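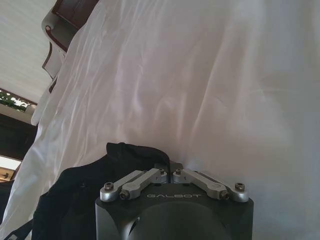
White fabric, close to.

The ferry to Pevstead was late so Emilian Husar had his supper standing up, a pasty, half of it cold. He had the letter in his inside pocket and kept touching it. Sixty pounds and a key, that was what his aunt had left him. The key wasn't labelled.

The letter said ask for Seixas at the Skondudell. So he asked.

"Which Seixas," said the man on the gangway.

"There's more than one?"

"There was."

Two hours over. Rain the whole way, and a child being sick into a hat. Emilian sat by the engine room door where it was warm and tried to remember his aunt's face and got only her coat, the green one, with the button missing. She had come to them every May until he was nine. Brought sugared almonds. Then she stopped coming and his mother said she'd gone to live on the water, and for years he had pictured a raft.

Pevstead was not a raft. Pevstead was a harbour wall, a chip shop, a church with its door open and a hill with all the houses crammed on one side of it like people at a bar. The Skondudell was at the top. Of course it was.

He was soaked by the time he got there. Bell on the desk. He rang it. Rang it again.

"I heard you the first time," said a woman from under the desk. She came up with a fuse in her hand. Sixty, seventy, hair pinned flat. "You're the nephew."

"How did you - "

"You've got her walk. I watched you come up the hill. Stop, start, stop, look back at the sea as if it owed you money. Rosângela Seixas. Don't drip on the book."

He stepped back from the book. It was a big one, a proper ledger, open at todays page. 4 Dec 2010, in blue ink, and under it his own name, already written in.

"I didn't book," he said.

"She did. For whoever came."

He didn't know what to say to that so he put the key on the desk. She looked at it for a bit and didn't pick it up.

"Honorato's," she said.

"Is that a room?"

"It's a boat. Was a man, then a boat. He died and she painted his name on it, and the harbour office made a fuss becuase it was registered as the Naltora, and she told them where to put their register." She screwed the fuse into something he couldn't see and the lights in the corridor came on one after another, all the way down. "There. Go and sleep. We'll go down in the morning, when you can see where you're putting your feet." 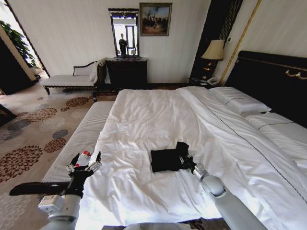 He didn't sleep. Lay there listening to the pipes. At some point he got up and read the letter again by the window, though he knew it by heart, it was only four lines. Dear Emilian. You won't remember me much. There is something to be fed. Ask for Seixas.

Something to be fed. He had been through dog, cat, parrot. On the train he had been through goat.

Morning, grey, dry at least. Rosângela was in the hall in a man's overcoat with a bucket, and the bucket had a cloth over it. They went down the hill without talking. She walked fast for her age, fast for any age, and he had to trot at the corners.

The boat was at the far end, past the ones people still used. Small, blue once. HONORATO on the stern in letters that got narrower towards the end where his aunt had run out of room.

"Key," said Rosângela.

It turned first go. Inside, a bunk, a stove, a shelf. No dog. No parrot. On the shelf, notebooks, all the same kind, spines out, and on the table the last one with a pencil in it. He opened it. Tides. High water, low water, wind, and then at the bottom of each page one line. Gull with bad foot came. Gull came. Gull late. Gull came.

"How many of these are there?" he said.

"Days? She'd got to 1,537. I've kept the count going on the back of the calendar but I haven't written them up, it's not my hand." She took the cloth off the bucket. Fish heads. "I've done it since she went into hospital. My knees don't like the ladder."

"It's a gull," he said.

"It is."

"I came 200 miles. I took leave."

"Well, she couldn't put it in the letter, could she? You'd not have come."

He thought about that. He thought about the office and the kettle in the office. Somewhere over the roof there was a slap of feet, one heavy, one light, one heavy, one light, and then a knock on the hatch. Quite polite. Then another, less so.

"He's early," said Rosângela, and held out the bucket.

Emilian took it. The handle was freezing. He got the hatch open with his shoulder and the gull put its head in and looked at him, first with one eye and then with the other, and he looked back, and neither of them could think how to start.

"Write it down first," said Rosângela behind him. "She always wrote it down first."

So he found the pencil.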